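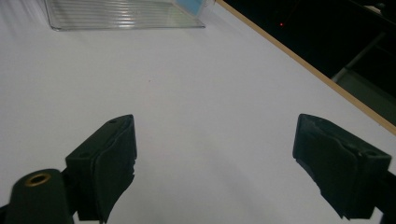 Home | Tickets | Hand tools | Remote arm | Search

Last updated: Friday, 16:40

Ticket: Demos from the hand-held gripper rejected at import
Site: Drultamville bench
Software: Kesov importer
Status: Open, workaround in use

Problem
Since the August update, Kesov rejects one in every few demos recorded with the hand-held gripper. The message is "jaw width lost". The task is picking a small part off the white table and placing it in the clear plastic tray. The same task recorded by remote control on the Nuchit arm imports without errors.

What was tried

1. Restarted the importer and loaded the same 10 demos again. The same 3 failed, so the fault is in the recordings.

2. Played back the failed ones. In each, the width reading drops out shortly after the jaws open fully. It comes back when they start to close.

3. Looked at the finger pads. They are worn and the lower edges are ragged, on the right finger as well as the left. Pads wanted for replacement anyway, but a test with the loose material taped back gave the same error.

4. Slowed the opening movement. Fewer failures, still not clean.

5. Checked the import settings against the old ones. The update had set the dropout limit to 60 milliseconds. Our previous value was 2,000. Put the old value back and the rejected demos loaded.

Workaround
Keep the limit at the old value. When showing the task, open the jaws only as far as the part needs and pause before moving to the tray. Do not delete rejected demos, they can be imported again.

Still to do
Find out why the width reading drops at full opening. Fit new pads and repeat the calibration. Ask Zustunden whether the lower limit was intended.

Comments (3)

benchtwo: Same error here after the update. Changing the limit fixed it for us too, but check your settings after a reinstall as ours went back to the new value.

k_lowe: Did you calibrate with the jaws fully open? We stopped short of the end and lost the reading in the last bit of travel.

benchtwo: No, ours was done part open. Will redo it and report.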